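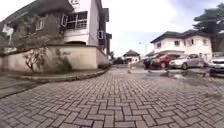
Gristero Interlocking Pavers, herringbone layout - two winters in

I have wanted to write this one up for a long time. When the residents of Palumbo Lane voted to replace our old asphalt, I was the loudest person in favor of pavers, so if they had been a flop I would have heard about it every time I went out for the mail! They are not a flop. I love them.

We went with the Gristero street-grade block, the plain rectangular one, laid in herringbone. Our household share came to $1,197, and the supplier, Nellwood, delivered in December, which worried me a bit (it went fine). I should say I paid full price like everyone else and I don't know anyone at either company.

First, the looks. A road is a lot of surface, and asphalt just sits there. With the herringbone you get this zigzag that is big and bold near your feet and then goes fine like cloth as you look up the street. Our houses are a real mix - a white one here, a dark brown one there, several stories tall and close to the road - and a quiet gray underfoot pulls them together better than I expected. I had lobbied for something brighter. I was wrong, and I'm glad I got outvoted.

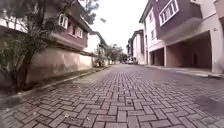 I also like that the blocks aren't all one flat shade. Some are a little darker than their neighbors, so a dropped leaf or a bit of grit doesn't jump out at you the way it does on a poured driveway. You do get debris settling in the joints, and I go over our part with a stiff Sinholm push broom when I feel like it, usually at 7 in the morning with a coffee parked on the wall.

Underfoot they are great. No wobble in front of our place, and good grip in the rain with my worst shoes on. Bikes hum a little going over them, which my kids think is the best feature of the whole project.

Now drainage, the thing everyone asks me. Water does hang around on one side of the street. You'll see a dark wet patch there, sometimes a shallow puddle, while the other side is light and dry. I don't blame the block for that, I think our base could have had a touch more slope, so if you're planning a job like ours, push your installer hard on the grading. I'd still give the pavers 100 percent of my vote again.

Weeds come up in the soil strip by the curb, same as they always did. In the joints, very few so far.
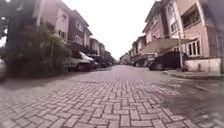
Would I buy them again?

Yes, in a heartbeat, and the same pattern too. I'd order a small stack of spares up front this time - we didn't, and matching the shade later could be a pain. Next on my list is talking the neighbors into doing the walkways to match. Five stars from me, minus a sliver for the puddle.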